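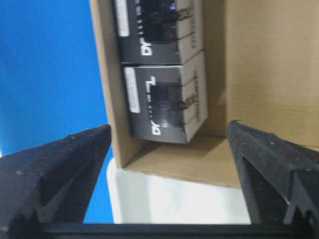
4.2 Rage-quitting and the rematch screen

Players leave ranked matches early for many reasons, and the logs of Rulby, the online fighting game studied here, record all of them as "connection lost". We took 3,044 matches played in October and looked at what happened on the rematch screen afterwards. The obvious guess is that losers want revenge and winners want to go to bed. Our players did not oblige. Losing by a narrow margin made a rematch more likely, but so did winning by one, and choosing the same character as one's opponent seemed to make both sides oddly stubborn. Such mirror matches are hard to read even for those playing them: the two fighters are as easy to tell apart as the black retail boxes stacked in the open carton in Figure 3, and several players admitted to having cheered for the wrong one.

Figure 3. Two black product boxes in an open cardboard box.

We also sent a short survey to 200 players on the Peñalver ladder. Asked why they had left a match early, most blamed the router. Asked why their opponents had left, the same people blamed character – the moral kind. Wollier, the game's older rival, hides the rematch button for 2 seconds after a defeat, and we tried the same delay on a test server. Complaints went up at once. Rematches stayed where they were, and abusive messages fell slightly, although the chat box was also broken for part of that evening.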